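Runden Residents' Forum > Shared Facilities > Reuse of printed plastic bags in the parcel room

Posted by facilities_desk
Residents are asked to comment on the proposed rule for large plastic bags left in the parcel room. The draft reads: "Printed carrier bags may be kept for reuse if clean and untorn. All others will be discarded on Monday."

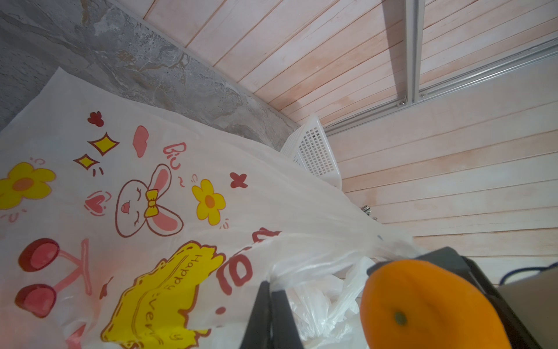

The draft would apply to decorated gift and shop bags as well as plain ones. Bags kept for reuse would be folded flat and stored on the lower shelf, with no more than 7 of any one size.

Reply by Ralten_4B
I support the rule in general. I would object to discarding the white bags with the cartoon bunny. They are large enough for a winter blanket, and my daughter is fond of the "Biu~" lettering.

Reply by e_dankwa
I must disagree with the previous poster. Thin plastic creases and splits at the folds, whatever is printed on it. Bedding belongs in cloth storage.

Reply by Ralten_4B
I have used the same bag for 3 moves without a split. May I ask which bags Mr. Dankwa has in mind?

Reply by e_dankwa
The Antwi grocery bags, chiefly. I have no experience with the bunny ones and withdraw the remark as to those.
Ebenezer Dankwa

Reply by facilities_desk
The word "untorn" will remain. Residents who wish to keep a particular bag should collect it before 6 p.m. on Monday.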